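Does More Shirt Folding Data Help, or Just More of the Same Shirt?

Filed under: manipulation, grumbling

I have been reading the Skorneo write-up for most of November, in the gaps between other things, and I still can't decide whether I believe the main number. The claim is that a policy trained only on demonstrations from hand-held grippers, with no robot arm in the loop at all, folds T-shirts as well as one trained on teleoperated data. They used 2,000 demonstrations. I would like it to be true. Hand-held collection is cheap and fast, and you don't have to book the arm.

So I went and collected some myself, on a much smaller scale.
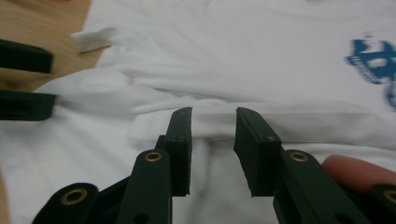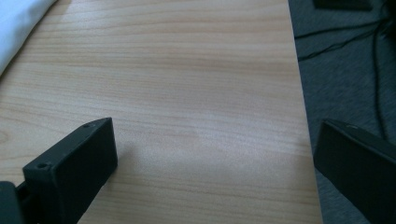 Views from the hand-held grippers, one over the white shirt and one over the table with the fingers open.

My set has 60 demonstrations, and I won't pretend that says anything about what happens at 2,000. What it did was make me look at the data the way you only look at data you had to make yourself. Scrubbing through wrist views for a few evenings is dull work and I recommend it to anyone who plans to cite this paper.

The first thing that bothers me is how much of a wrist view tells you nothing about the state of the shirt. When the fingers are down near the cloth, you get white cotton and a fold or two. Is that the hem? A sleeve? Sometimes a bit of print gives it away. When the hand swings out wide, you get a lot of wood grain and a strip of carpet, with the cloth reduced to a corner. The policy is supposed to work out the rest from that, plus whatever the other gripper sees. Maybe it can. But maybe it learns the look of one table and one floor, and plays back a motion that goes with them.

The paper has a test for this, sort of. The authors ran trials in a second room they call Cevmont, and report success in 46 trials out of 60. Good number! Then you get to the appendix and learn that the second room used the same table. I read that line three times. If the table came along for the ride, I don't know what was being tested, other than the walls.

The second thing is scoring. A fold counts as a success if the final shape fits inside a template. Fine, but a shirt rolled into a lump can fit inside a template too. The Naylor benchmark at least asks for the sleeves to be tucked under, and I'd have liked to see the results scored both ways. There are 26 videos on the project page. All of them are nice. I would trade every one of them for five failures at normal speed.

And the teleoperation baseline looks weak to me. It got the same number of demonstrations, which sounds fair until you ask how long the operators had practiced. The paper doesn't say. Anyone who has tried to pinch a single layer of cotton through a teleop rig knows the first day of data is mostly garbage.

What would change my mind: a dark shirt on a dark table, a different tabletop in the second room, and the baseline redone with people who have a week of practice behind them. I'd also take an ablation with the background masked out, which should be an afternoon's work for whoever has the checkpoints.

I have asked the group at Fundosthorpe whether they plan to release theirs. No reply yet. In the meantime I'm going to train on my own 60 with the tabletop swapped out in half of them and see how badly it goes. I'll post the curves either way, including if they make me look silly.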